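Usamos cookies propias y de terceros para mejorar tu experiencia. Aceptar

Asunto: Re: [lista-graro] Mantas para el refugio de Ivari

17 nov 2018

> ¿Alguien sabe si en el refugio quedan mantas o hay que subir saco?
> Vamos en febrero y no me apetece cargar de más.

¡Hola a todos! Yo subí el invierno pasado y mantas hay, pero finitas - con el frío que hace allí dormí fatal, la verdad. Está a 1598 metros y la estufa se apaga de madrugada. Llevaos saco y algo de forro polar, que luego se agradece muchísimo (y tapones, que éramos 9 y roncaban casi todos).

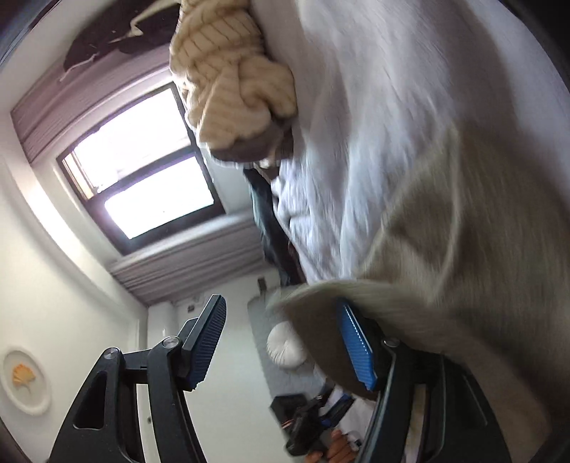

¿Hay que reservar plaza en febrero? Conviene hacerlo con un par de semanas, sobre todo si vais en sábado.

¡Un abrazo y ya contaréis!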